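Why I am still thinking about the Zamier breakup

I know that many people are tired of this subject already. My sister told me on the phone that she does not want to hear the word Zamier until Christmas. But I have followed this band for eight years, and I need to write it somewhere, so I write it on my blog.

For those who did not follow: Kolbrún Toft, the singer, left the stage in the middle of the Sodgate festival in August. She sang four songs, she put down the microphone, and she walked away. The other three members played one more song without her, very badly, and then the lights came on. The next morning there was a post on her account with only two words, "Thank you." In the evening it was deleted. By then a fan page had saved it, and under that copy I counted 831 comments before I went to bed.

The comments were very divided. One half said that she is spoiled and that people had paid good money for the tickets. The other half said that she looked sick and that the tour was too long. I belong more to the second half, but I must be fair. A friend of mine took a night bus to see that concert, and she got four songs. She is allowed to be angry. 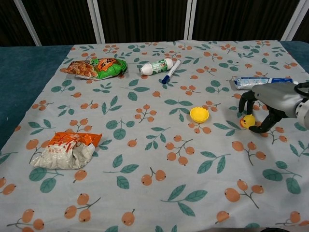
Then came the part with Norðdahl, the guitarist. He gave an interview on a podcast and said that the band "was always my project." I listened to this sentence three times, because I thought maybe I did not understand it correctly. I did. He also said that Kolbrún had not written a song for the last album, and this is strange to me, because her name is in the booklet beside five of them. I have the booklet in my drawer. I looked.

After the interview, fans started to compare old photos and to search for signs. Who stands next to whom, who stopped following whom. I do not like this kind of detective work so much, but I confess that I read all of it. One person made a list of 212 photos from the last tour and marked every photo where the two of them look in different directions. I think people on a stage look in different directions quite often.

Now there is the rumor that she will bring out a solo record with Idon, the small label that also did the first Zamier single. That single was printed in only 1,000 copies and I was too slow to get one. If the rumor is true, I hope they will print more this time. The label answered a fan with a smiling face, and since Saturday everybody treats this smiling face as a contract.

What I would like is simple. I would like that she takes a long rest and that Norðdahl stays away from podcasts for a while. My guess is that I will get neither of these. If somebody was at Sodgate and stood near the front, please write me in the comments what the fourth song was. I have read two different titles and I cannot decide which one to believe.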